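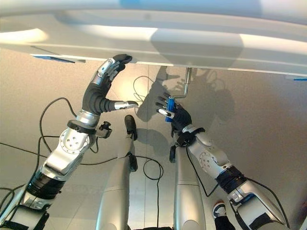

Diary > Phones and gadgets > Entry

January, nearly 9 in the evening

Today my old phone stopped charging again. I tried two cables and I cleaned the hole with a wooden stick, as my neighbor in Zirnen taught me. It goes to 80 percent and then it stays there. In the afternoon I took the bus to Narkside, where the big phone market is, and I decided I would not come home without a new one.

I had read much about the Caldeira. In the shop it looked smaller than on the internet, but I liked the weight of it in my hand. The back is dark green and a little rough, so it does not slide. The seller wanted to show me the camera first. I asked him to show me the battery page in the settings, and he had to search for it a long time.

The Amow was on the next table. It is cheaper and the screen is brighter, I must admit this. But the buttons for the volume are on the left side and I press them every time I pick it up. I held it for maybe ten minutes and I made the sound loud four times. The seller was polite about it.
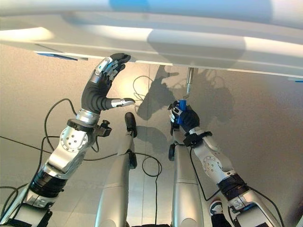
I bought the Caldeira. I paid a bit more than I planned, and I also took a simple case, which I regret already, for it covers the nice green. The box has a short cable and no charger. At home I found that my old charger fits, only it is slow.

Moving the things from the old phone took the whole evening. I had over 2000 photos, and many of them are of bus timetables and receipts. The contacts came across without trouble. My notes did not come, and I had to send them to myself by e-mail, one after another. I also lost the alarm sound that I have used for years. The new one sounds like a small bird in a bottle.

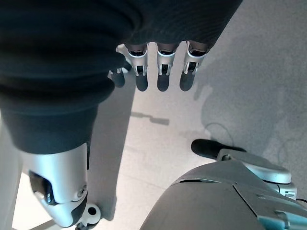

Will I keep the old phone? I will keep it for 2 months in the kitchen drawer, switched off, until I am sure that every message and every note is on the new one.

Before bed I made the letters bigger and turned off the vibration of the keyboard. I could not find how to change the language of the weather page, it still speaks to me in English while all the rest is in my own language. The battery is at 61 now and I will leave it without the charger for the night, to see how much it loses by the morning. I must also remember to call the bank, their application wants the new phone to be confirmed and the code went to my old number.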